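Vornidstead Parents Board > Home and Kids > Play kitchens: toss the extra stuff or keep it?

bmai_2, posted 12/12/2019
My daughter's play kitchen has taken over the living room and I'm ready to purge. My sister says a kid needs a pot, a spoon and nothing else. My mother-in-law keeps showing up with more plastic fruit (so much fruit!!). Who's right?

Piroska H
Your sister! We packed up most of ours in September and mine plays longer now. Three or four foods, one bowl, done. The rest sits in the closet and I swap it out when she gets bored.

fodor_mom
Gotta disagree with Piroska. My boys want the whole mess. They run a "restaurant" and if the menu is short the customers (me) get yelled at. What worked here was mixing real kitchen stuff in with the toys – a real colander is worth 500 plastic hot dogs. These have a pretty good mix: 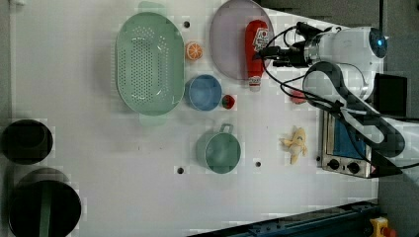
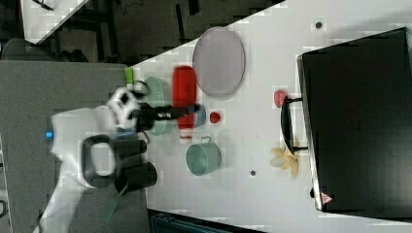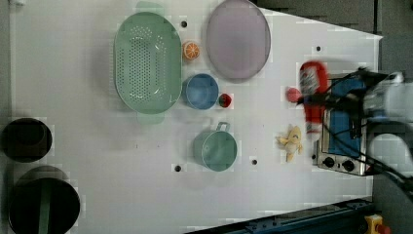
Check thrift stores before you buy anything new. I paid 3 bucks for a bag of measuring cups and the boys fight over them daily. Metal is fine too if you can stand the noise, I can't.

Bernd B.
Real stuff, sure, but then you never find your own colander when the pasta's done. Ask me how I know.

Piroska H
lol ok but fodor_mom, who cleans up your restaurant? That's my whole issue. With 1000 pieces it's me on the floor every night.

fodor_mom
They do! Well, half the time. We use two bins, food in one and dishes in the other, and I don't care how it looks inside.

bmai_2
Two bins I can do. Still hiding the fruit from grandma though – she's coming back this weekend and I bet she brings grapes.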